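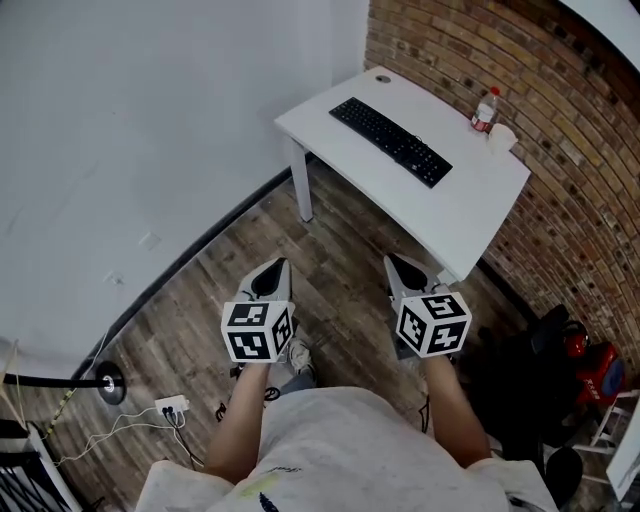
Ça y est, j'ai bouclé la traversée à pied de Mollville à Drisach ! 66 km en trois étapes, et j'ai déjà envie d'y retourner 🥾

1/ Étape 1 : on longe le canal jusqu'à Sandel. Tout plat, plein de hérons, parfait pour se chauffer les mollets. Départ à 7 h, je recommande à fond.

2/ Étape 2, la plus belle !! Montée au col, 479 m de dénivelé, et là-haut les jonquilles d'avril à perte de vue. J'ai mis une heure à pique-niquer tellement j'étais bien.

3/ Pour dormir : le gîte Zaki, soupe aux orties maison et dortoir tout calme. Réservez, il y a peu de lits.

4/ Étape 3 : descente en forêt, balisage un peu effacé après le lavoir (prenez à gauche). Et à Drisach, la boulangerie ouvre l'après-midi, la tarte aux noix est dingue !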